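The planner is fine, look at the bag

Sat 17 February
By Remo Eder

Every few months a vendor sends me a planning demo and asks what I think. The last one came from Lunduteck, whose task planner, Clivia, takes a typed instruction and turns it into a list of steps. You write "put the groceries away" and out comes a tidy tree: locate bag, locate item, grasp item, move item, release item, repeat until done. The tree looks great on a screen. Boxes turn green as it runs. I have sat through enough of these now to say that the tree is the least interesting thing in the room, and that we should stop grading software on it.

My complaint is a narrow one. A planner that works on symbols assumes that the symbols mean something. "Item" is supposed to be a thing with a place, a shape and a free side to hold it by. On a bare bench, with blocks spaced a hand apart, that assumption holds and the planner looks clever. Put the same items into a cloth bag and most of what it assumed is gone. Where does the potato end and the carrot begin? Is that strap part of the bag or part of the background? If I pull on the leaves, does the whole bunch come, or the bag with it? None of those questions appears in the tree. They are all hidden inside a box that says "grasp item," and the box gets filled in by somebody else's code.

That somebody else is usually an overworked perception person with a depth model that was trained on rigid objects.

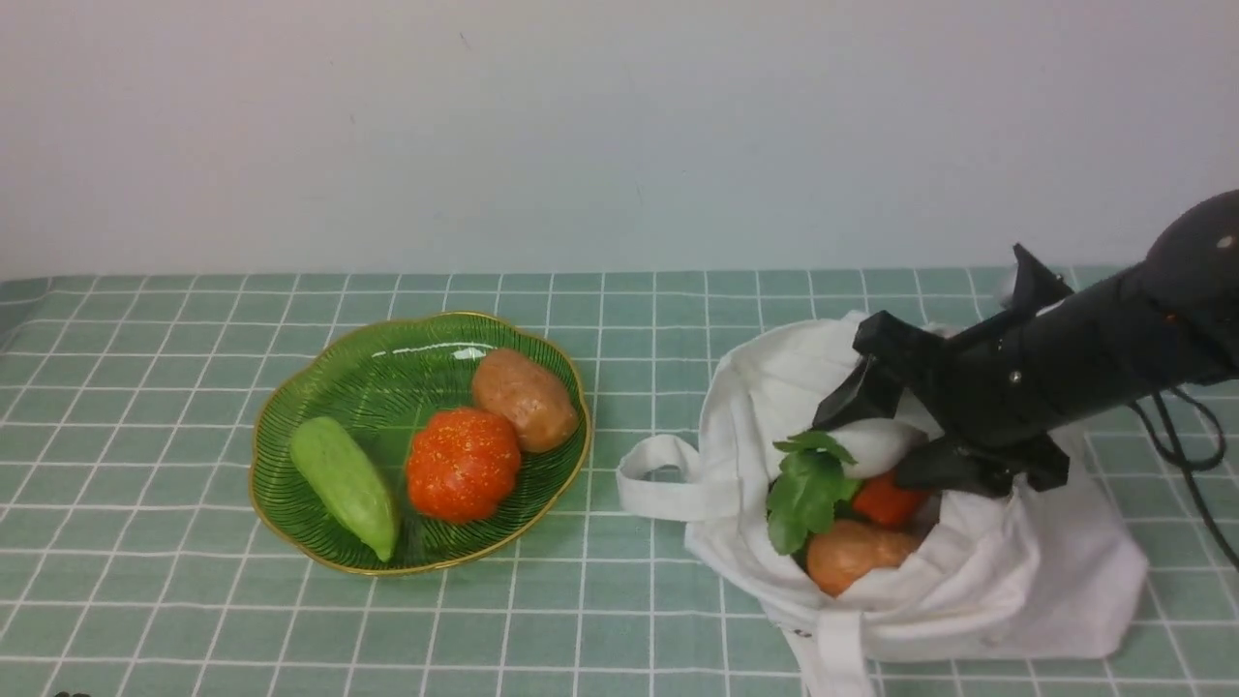 Play vegetables on a plate and in a canvas bag, with the gripper at the radish.

Look at where the fingers are and ask what a controller has to know to do something sensible next. The radish is up near the top of the bag, so a camera gets a fair view of it. The carrot is only peeking out. There is crumpled cloth folded open at the top, one handle looped out toward the plate, another hanging down in front. A collision checker that treats the bag as a solid will refuse to go in at all. One that ignores the bag will plan right through it and call the path clear. Most stacks I have reviewed pick one of those two lies and then tune a margin until the demo works.

The Lunduteck people told me Clivia "handles deformables." I asked how. The answer was that it retries. If the grasp fails, it moves the wrist a little and tries again, up to a limit set in a config file. I have nothing against retries, and I have shipped plenty of them. But a retry is what you do when you don't know why the first attempt went wrong, and calling it a capability is a stretch. Nothing in the log said whether the finger had closed on a vegetable, a fold of canvas or air. The log said FAILED, and then it said FAILED again.

We use a different planner here, Thaler, and I won't pretend it is much better. What I like about it is dull. It keeps its guesses. When the perception node thinks there is a carrot under the radish but isn't sure, Thaler carries the doubt forward and prints it next to the step. It is slow, the config format is horrible, and the visualizer crashes if you resize the window. I would still take it over the green boxes, and the reason is that I can read the log the next morning and find out what the software believed when it did something dumb.

Then there are the numbers. A colleague forwarded me a slide boasting of about 3000 successful picks. Picks of what, from what? If the items were laid out on a plate with room between them, I am happy for everyone, but I learned nothing about bags. If the arm got to empty the same bag packed the same way each time, I learned even less. Tell me how the scenes were reset and who did the packing. Tell me what counted as a success when two items came up together. I wrote back asking for those and was promised a reply in April.

People will say I am being unfair, that planning and perception are separate layers and each should be judged alone. I used to argue that myself. It makes for clean repositories and easy hiring. It also lets every team pass its own tests while the arm stands there squeezing canvas. The interface between the layers is where the work is, and it is also the part that gets the fewest hours, since it demos badly.

So before anyone buys a license, try a small test. Pelon, the little replay tool we put together for our own reviews, does it well enough, but a text editor will do. Take one failed grasp from a bag. Open the log. See whether you can tell, from the log alone, what the system thought it was touching. If the vendor has to open the video to answer, you know where the software stops.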